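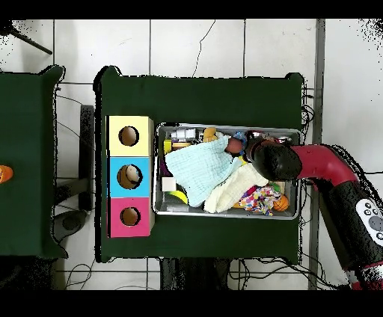
I bought the Belholm storage cubes in May, when the toy corner had spread as far as the hall and I'd trodden on one farm animal too many. They come flat in a pack of 12 and fold up without glue, though the instructions are dreadful and my sister-in-law Jamila ended up doing most of mine over a pot of tea (thank you, Jamila!). I do like them. They're light enough for my youngest to carry about, and tidying up has become a bit of a game, at least until teatime. The lids are the weak point – two have gone soft at the corners already, and I wouldn't let anyone sit on one. Delivery was quick, and Belholm sent a replacement for a creased panel without any fuss. I've just ordered a second pack for the landing.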